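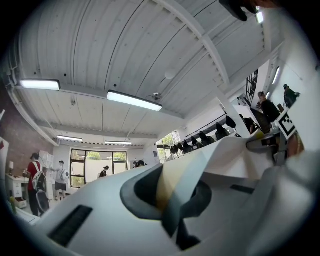 Home | Notebook | Archive | Source list | Contact

Print this entry | E-mail this entry

Notebook, June, started 9.40

Continued with the Clondholm posts. These are the messages which claim that a small circle of families bought the town's waterworks in secret and run the whole region from there. The export from the forum is complete now: 1,013 posts, after I removed the doubles. Yesterday the number was higher, but the script had counted every edited post two times. I corrected it and wrote the change in the log.

Coding is going slower than I hoped. The category "hidden owner" is clear. The category "hidden purpose" is not, and I put the same post in it and out of it on different mornings. I propose that we split it: (a) the writer names a purpose, (b) the writer only says that there must be one. Please look at the code sheet before you do your part, the old version is still in the shared folder and I did not want to delete it alone.

The Trornetti pamphlet. Many posters cite it as the proof and give page numbers up to 31. The scan we have stops at page 18, and the last sentence on that page is finished with a full stop. Either our scan lacks a part or the posters copy the page numbers from each other. I found seven posts with exactly the same wrong spelling of the title, so for these at least I believe in copying. Asked the library for the paper copy, no answer yet.

11.15 – The symbol question. The posters say that the triangle on the old Clondholm water bills is a lodge sign. I compared it with the Botier type catalogue and there is a very similar triangle among the stock ornaments for printers, next to the pointing hands and the small anchors. It does not prove that the bills were printed with Botier material, I only note that such a triangle could be bought by any print shop.

After lunch: ran the Chiang word list on the whole set. It marks "they" without a named group before it. Result is too generous, it also marks sentences like "they closed the road again", which is only the council and a road. I will read a sample by hand before I trust any figure from it.

One post claims roughly 4,000 members in the circle. An earlier post by the same account says "a handful of men". Coded both, with a cross-reference.

Open points:
– pages after 18, ask the library again
– split of the purpose category, needs a yes from everybody
– the word list: try it with place names excluded
– the backup of the export is on the second drive, folder name begins with "clond"

Stopped at 16.30.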